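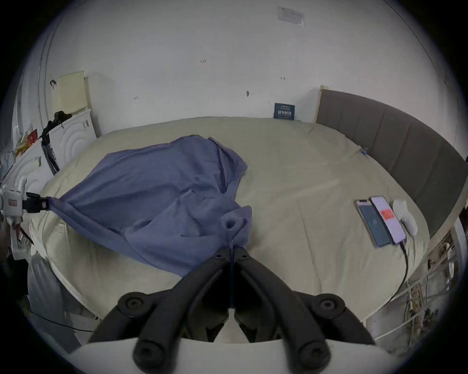

Thread: Cotton voile top sheet, shrinkage after first washes

haworth_r
Sat 11 July
Bought 6 meters of undyed cotton voile from Brada in May to make light summer top sheets. Cut two panels at 235 cm, washed both at 60 C, line dried. Lengthwise loss was well beyond the 3 percent on the spec sheet. Width barely moved. Is this normal for voile or did I get a bad bolt?

gendbridge_looms
Normal. Warp is held under tension through weaving and finishing, so most of the relaxation happens lengthwise. The figure on the sheet is probably for a 40 C wash. Check the footnote.

b.maillard
Disagree with "normal." A properly finished voile should come in under 5 at 60. If it doesn't, the finisher skipped compressive shrinking. I'd send a swatch back.

haworth_r
Footnote says 40 C, single cycle. So that part is on me. Measured again after a second wash and lost a little more, again in length only.

gendbridge_looms
Second wash loss is expected too. Wash yardage three times before cutting anything with a fixed finished size.

pauline_h
Three is overkill for a top sheet. Wash once hot, tumble dry once, cut. The dryer does more than repeated washing. Also measure flat and relaxed — if you pull it straight from the corners you will read long and think it hasn't shrunk.

b.maillard
Tumble drying voile at full heat gives you pilling and a skewed grain. I would not recommend it to anyone.

pauline_h
Low heat, take it out damp. I have sheets done this way that have been in use for years. No skew.

eug_aubert
Related question: what hem allowance are people using? I do a double 1 cm hem on the sides and 4 cm at the head. Thread is Bodin 60 weight. Anything heavier puckers.

gendbridge_looms
Same on the sides. Drop the stitch length to 2 mm and use a size 60 needle.

haworth_r
Thanks. Rewashing the rest uncut. Will post numbers per cycle.

b.maillard
Mark a 200 mm square with thread in the middle of the cloth, away from the selvage. Edge measurements are useless for this.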